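Evside Institute of Technology
Automation in Domestic and Light Industrial Settings
Unit 2 handout: Can machines do the chores yet?

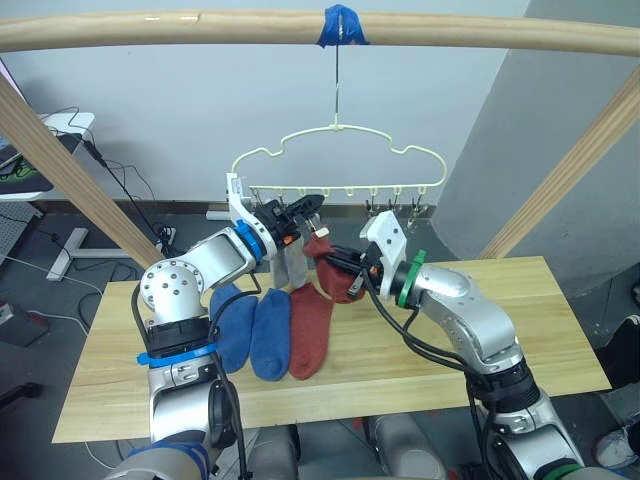
Purpose of this unit

Students are asked to assess, on the evidence available in March of the current term, how far general-purpose machines have come in performing ordinary household and shop-floor work. Laundry is used as the principal case. It is familiar to every student and has resisted automation at the handling stage for decades, although washing and drying themselves were mechanized long ago.

Why socks are difficult

A rigid part has one shape. A sock has a great many, and it changes shape when lifted, when it touches its neighbour and when it is released. Hanging a sock from a small clip requires the machine to find an edge, hold it with enough cloth exposed, bring it to the jaws and open or close the clip without tearing the fabric free. A hanger suspended from a single hook adds a further problem, as it may swing or turn when touched. Two arms are commonly used for this work so that one can steady or operate the clip while the other presents the garment.

Pairing is a separate question. Matching by colour is well within the reach of current vision systems under even lighting. Matching two dark socks of slightly different rib is considerably harder — many people find it so as well.

Reading the results

Published success rates should be treated with care. In the Pelia exercise, which students will repeat in the laboratory, a trial counts as successful only if the sock remains on the clip after the arm has withdrawn. A class set consists of 100 trials. Under this rule the baseline controller recorded 44 successes. Under a looser rule, in which contact with the clip was sufficient, the same controller would have scored far higher. Students must state the rule before stating the rate.

Comparison with the shop floor

The Flakance case concerns a packing line on which cloth goods are clipped to cards. The fixture is bolted down, the goods arrive in one orientation and the lighting does not vary. Much of what appears to be skill in such a cell has been built into the fixture. A household offers none of these conveniences, and a method that performs well on the line should not be assumed to transfer to the home.

Preparation for the tutorial

Read the Hrubý notes on deformable objects, sections 1 and 2. Prepare a response of no more than 300 words on the following: at what rate of failure would a household stop using a laundry machine that needs supervision? Responses are to be submitted through the course page before the tutorial begins.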